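Notebook, gazetteer entries — Gavberg district
6/10/20

Working on the Gavberg stub with Tarun Thakur. Title, seat and neighbors first, figures after lunch.

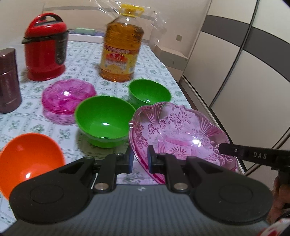 Name and disambiguation

Three things share the name: the district, the town that is its seat, and the lake north of the town. The old entry mixed the first two. Split them. District keeps the plain title, town gets "Gavberg (town)", lake gets a line on the disambiguation page until somebody writes it up.

Tarun found the spelling "Gaveberg" on two older map sheets. Made it a redirect. Did not put it in the lead.

Area

Old entry says 400 km² with no source. The survey table gives 300 km² for land only. The lake and the marsh west of Siketti are left out of that table, so the two numbers may both be right. I put in 300 with "land area" spelled out and moved the other to the talk page. Need the water table from the same survey before touching it again.

Settlements

Siketti and Tiwari are both inside the district. Ciklow is not — it went to the neighboring district when the line was redrawn, and our list still had it. Removed it and fixed the link in the Ciklow entry, which pointed back here. Four other pages use the old list. Tarun has them.

Tiwari: population 67 in the parish list, 200 in the road office list. The road office counts the farms along the ridge as well. Used 67, footnoted the other.

Coordinates

The point in the old entry lands in the lake. Moved it to the town hall. Checked Siketti and Tiwari too, both fine.

Postal codes

Left blank. The list we have from March gives one code for the whole district, and the Siketti school prints a different one on its letterhead. Wrote to the post office.

To do
Water table
Date of the boundary change, with a source
Second spelling, find out which map sheet is older
Ask Tarun if the marsh has its own name or if people just say the marsh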